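Toast Night is back in Leltville, and this year it has a real home

28/07/2023

If you love toast (and who doesn't?), clear an evening in October. Leltville's Toast Night returns at the old Drudard feed store on Thibodeaux Street, with 50 tables, local bread and more butter than last year, when it ran out before eight!

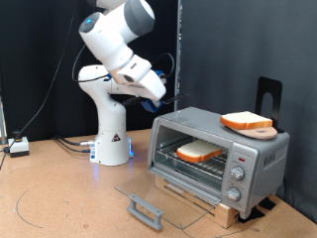
Founder Inês Abreu started the supper in her own kitchen with two loaves and a jar of plum jam. Last fall it drew 185 people, and the library raised $1,287 for its new children's room. "People stayed to stack the chairs and then they stayed to talk," she says. "I got home after midnight, covered in crumbs and so happy."

Bread comes from Colin Tunstall, who plans to bake 80 loaves of rye, sourdough and his wonderful seeded wheat. Jusik Orchard is sending apple butter and the first of its pear jam.
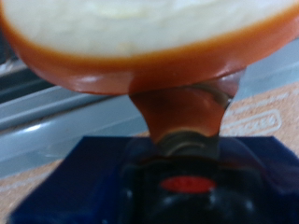

The theme for the kids' table is "Colors of the Kitchen," and families are asked to make a paper place mat to match. Abreu wants fall shades, the warmer the better: a glossy orange-brown around creamy off-white would look terrific next to a slice of rye. Mats can be dropped off at the library desk the week before.

Doors open at 5:30. Supper is free, with a jar by the door for the library, and you can bring your own jam to share.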